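3. Planning the folding cell (before you order)

Read this before you send the Prastora order form. Most returns we get are wrong table, wrong count of fingers.

3.1 Measure the bench. Each two-arm Nirow kit needs clear space on both sides. Write the width on the form, in inches.

3.2 Pick the table cover. Upholstered top costs more than bare. Order it with the table, not after. Refitting is a seperate visit.

3.3 Budget the grippers. Two per cell, parallel, two fingers each. Spare finger set is $54. Buy one set per cell.

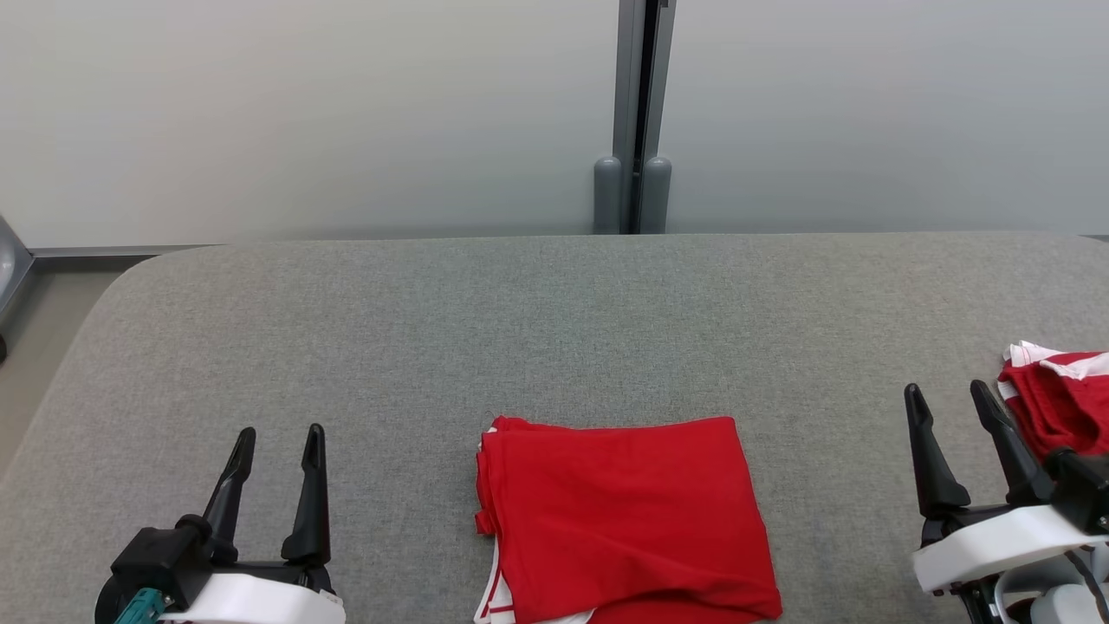

Fig. 3. Two-gripper cell, covered table, red garments with white trim.

3.4 Garments for set-up. Put aside 19 pieces from your own stock, same type. No samples ship with the kit.

3.5 Add up the extras:
Cover, fitted: $220
Lullness control licence, first year: $1,007
Spare fingers: see 3.3

NOTE: Licence is per cell. Two cells, two licences. Valcárcel resellers quote it seperately so check the bottom line.

CAUTION: Do not power up the arms before the installer signs off. Voids the warranty.

3.6 Book the install. Orders in by May go in the summer slots. No Sunday visits. Questions on quotes to Aisyah Govindasamy, orders desk, with your form number in the subject line.

Go to section 4 for power and floor anchors.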